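Products Docs Downloads Support Contact

Caroteo Planner 10

Motion planning and task sequencing for two-arm tabletop cells

Caroteo is a planning library and runtime for robot arms that share a work surface. It takes a scene model, a robot description and a task file, and returns timed joint trajectories that are checked against the scene and against each other. It runs on an ordinary Linux workstation and does not need a GPU.

Release 10 replaces the old pairwise collision scheduler, adds rim and edge grasps to the grasp library, and changes the format of the clearance table. Sites upgrading from an earlier release should read the migration section before installing.

What it does

The planner works in two passes. The first pass picks grasps and an order for the task steps. The second pass computes motion for both arms on a common clock. If the second pass cannot find a motion inside its time budget, it reports the failing step and the pair of bodies that blocked it, and the first pass tries another order. Earlier releases planned one arm and then treated it as a moving obstacle for the other, which favored whichever arm was planned first. Users who wrote task files around that behavior will see different step orders in release 10.

Every body in the scene carries a class: fixed, movable, container or tool. Containers can hold movable bodies, and the planner keeps the contents attached when the container moves. Tilt limits are set per container. A flat plate with something on it needs a tighter limit than a deep pan, and the defaults reflect this.

Clearance

Clearance is set per pair of classes in the file clearance.tbl. Two values are stored for each pair: one for transit and one for approach. The approach value applies only within the final segment before a grasp, and only for the finger bodies. The housing behind the fingers always uses the transit value. This matters with low, wide objects, where the fingers can pass close to a rim while the bulkier part of the gripper sits at nearly the same height.

A kitchen counter set ships with the package for testing this kind of case. It is a rendered scene with two arms, a marble surface and a mix of flat and upright objects.
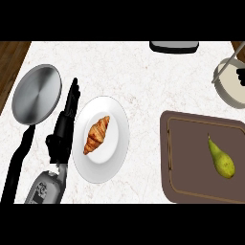
Scene sets and simulation

The simulator bridge is named Kurby. It reads the same scene files as the planner and publishes object poses, joint states and rendered camera images. Kurby is a separate process, so the planner can be restarted without reloading the scene.

In the counter set, the croissant is a movable body inside a container (the plate), and the pear is a movable body resting on a fixed one (the cutting board). The saucepan is a container with a handle frame, and its handle runs out past the edge of the counter. The handle is modeled as its own collision body so that grasp candidates can be filtered without touching the pan wall. The pot lid lies flat and is listed as movable, with rim grasps only.

The supplied task file for the counter set has 124 steps, including waits. It can be run whole or from any labeled step. Object poses can be shuffled with a seed value; the same seed always gives the same layout.

Perception input

Caroteo does not include an object detector. It accepts poses from any source that can fill in the pose message, which has a name, a class, a transform, a covariance and a time stamp. Messages older than the stale limit are dropped and logged.

For objects that are partly outside the camera view, the pose source may set the partial flag. A partial body is padded along the unseen direction by the amount given in the scene file. The planner will route around a partial body but will not grasp it until the flag clears. This can be turned off per object. We recommend leaving it on for anything with a long handle.

Shiny and low-texture surfaces remain a weak point for many pose sources. If covariance is high, the planner adds padding in proportion, up to a ceiling. When the ceiling is reached the step is held and a message is sent to the operator panel.

Operator panel

The panel is a browser page served by the runtime on port 3000. It shows the active step, both arm timelines, the closest body pair and the current padding for each object. Steps can be paused, skipped or repeated. Skipping a step that leaves an object in the gripper asks for confirmation.

Logs are written in plain text and in the binary replay format. Replay files open in the panel or in Mosquera, our offline trace viewer – the two use the same timeline code, and saved bookmarks carry over.

Specification

Arms: up to two, six or seven joints each
Scene bodies: 985 maximum, counting each collision body separately
Grasp types: parallel pinch, rim, edge, handle
Interfaces: C++ and Python
Robot description: URDF
Runtime status rate: 10 Hz to the panel
Offline operation: yes, after license activation

Migration from release 9

The clearance table must be converted. Run caroteo-convert on the old file and check the approach column by hand; the converter copies the transit value into it, and this is usually too large for rim grasps. Plans will still be found in open layouts but may fail beside plates and lids.

The scheduler option first_arm has been removed. Task files that contain it will load with a warning. To force an order, use the after keyword on the step itself.

Replay files from release 9 can be opened but not edited.

Known limits

Hand-over of an object between arms in mid-air is not supported. The object has to be set down and picked up again. Soft objects are treated as rigid, so grip width for bread and similar items should be set by the user in the object file. Liquids are not modeled. A container marked as filled gets a tilt limit and a speed limit, and nothing more.

The planner is not a safety function. Protective stops, speed monitoring and guarding belong to the robot controller and the cell, and must be in place before any trajectory is run on hardware.

Licensing and support

Caroteo is licensed per cell. The license covers both arms, Kurby and Mosquera. A simulation-only license is available for teaching and for evaluation, with the full planner and no hardware drivers. Updates within a release are free – a new release number needs an upgrade license unless a support plan is active.

Support requests should include the replay file, the scene file and the clearance table. Integration questions go to Begoñe Paredes at the Brustero office. The support call for plan holders is on Thursday.

Related: Kurby bridge reference | Clearance table format | Mosquera viewer

3 comments 10 shares

Brustero – Contact – Terms – Back to top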